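Bins and Benches at Holroyd

Jan 28, 2019
By Mircea Ilie

Last updated: September 2019

This page is for the bins, shelves and benches in the parts room at Holroyd. Most of it is plain metal furniture, bought second-hand or passed along from the Jirurville building when that one closed. People at Coseck asked what we use and how it has held up, so I have put the answers under each item. Dorin Olteanu did most of the moving and all of the painting, and the notes on paint are his.

The room takes in mixed parts, mainly brackets, short pipe fittings and cast covers. They come in loose, get sorted, and go out again in boxes. Last year we recorded 1,378 boxes out. Very little in here is pretty, but most of it gets used every working day.

The long benches

Two steel benches run along the wall by the office door. They came from Jirurville and were too high for most of us, so Dorin cut the legs down and welded the feet back on. One of them still rocks a little on the uneven part of the slab. The tops have a rubber mat glued on. We tried it without glue first and the mat crept forward every time someone dragged a box over it.

If you are cutting down bench legs, measure from the floor where the bench will stand. Ours were measured in the yard, and that is how we ended up with the rocking one.

The shelves

The shelves are bolt-together units with adjustable trays. There are 33 trays in use and a few spares leaning behind the door. The labels are typed and taped on, and the tape goes yellow before it lets go. Heavy castings go on the bottom trays. The light fittings are up top, where you can lift a full box down without a step.

Two of the uprights were bent when we got them. Dorin straightened one with a press and gave up on the other, which was cut into short lengths and used for bench braces.

The big bin

Parts that haven't been sorted yet go into open metal bins. We like the large rectangular kind with sloping walls. A straight-sided bin holds more, but the small pieces collect tight in the corners and you have to scrape them out with your fingers. With a slope they tend to slide back toward the floor.

We leave the floor of a bin bare. Dorin painted one in the first year and it lasted until September, by which time there were flakes of paint in every box we packed. Walls get less wear and can be painted. He uses a blue-grey enamel because there was a lot of it left at Fetudari and the colour is easy on the eyes under the ceiling lights.
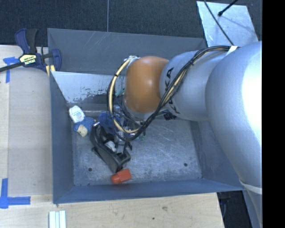 Large grey metal bin, open at the top. Painted walls, bare metal floor, thin pale scratches on the back wall.

Scratches like the ones on the back wall are only on the surface and we don't bother touching them up. The floor goes cloudy with fine scuffing and then looks much the same from one year to the next. The part to keep an eye on is the lighter slanted panel in front of the back wall, where the lower half is dark, flaked and worn in patches. The upper part is still a clean silver-grey. When wear gets that far, Dorin goes over the patch with a wire wheel, wipes it with solvent and leaves it bare. He has tried spot-painting over old flakes and says it isn't worth the paint.

There are two small round holes in the floor, at opposite ends of the near side. We don't plug holes of that size. Very small washers can drop through, so washers are kept in tubs on the shelves and never tipped into a bin.

Cleaning

Bins are emptied and swept out at the end of each month. A stiff hand brush does the floor. For the strip where the slanted panel meets the floor, a paint scraper with the corners rounded off works better than a brush. Don't use the pressure washer indoors. It was done once and the cardboard on the bottom shelves had to be thrown out.

A bit of oil left from the castings does no harm on bare metal. On painted walls it holds dust, and you will want a rag and some degreaser. We used to do this every week and found that monthly was plenty.

The small tubs

These are the plastic tubs for washers, clips and split pins. We have 11 of them, all the same size so that the lids can be swapped. The lids crack at the hinge if you carry the tub by the lid, and everyone has done it. Replacements are easy to get but the colour never matches. We stopped trying to sort them by colour and went back to written labels.

Tubs are filled no higher than two fingers below the rim. Above that the clips spring out when the lid comes off.

The packing table

The packing table is an old door on a welded frame. It has a roll of brown paper at one end and a tape dispenser screwed down at the other. The door was meant to be temporary. It has since been sanded twice and turned over once, and there is still some life in the second side. The old lock hole is handy for the end of the twine.

Boxes are packed with the heavy pieces flat on the bottom, a sheet of paper, then the lighter pieces. Coseck asks for a second sheet on top, and everyone else gets one. Full boxes go on the floor to the left of the table, with the label facing the aisle. We used to stack them on the right, in front of the fuse box, until we were told to stop.

What came from where

From Jirurville: both long benches, the shelf uprights, the hand trolley and the paper roll holder.

From Fetudari: the enamel, most of the shelf trays and the stool with the torn seat. The stool has been re-covered with a piece of conveyor belt and is not comfortable, though it will outlast the rest of the furniture.

Bought new: the plastic tubs, the bench mats and the brushes.

Paint notes from Dorin

Degrease first, then scuff with a medium pad until the shine is gone. Two thin coats on the walls. Leave a day between coats in warm weather and two days in winter, when the heater at that end of the room is no use at all. Stop the paint a little above the floor line. If you bring it right down, the bottom edge chips first and the chipping travels up.

A gloss finish shows every scratch. The matte is duller and harder to wipe, but a marked wall doesn't catch your eye so much, and it can be touched up without the new patch standing out.

Still to do

The rocking bench needs a new foot. The tray labels on the second shelf unit want retyping, as half of them still have the Jirurville numbers. Dorin has enough enamel for one more set of walls, and after that we will have to choose another colour. If anyone at Coseck has part tins of grey sitting around, we would be glad to take them.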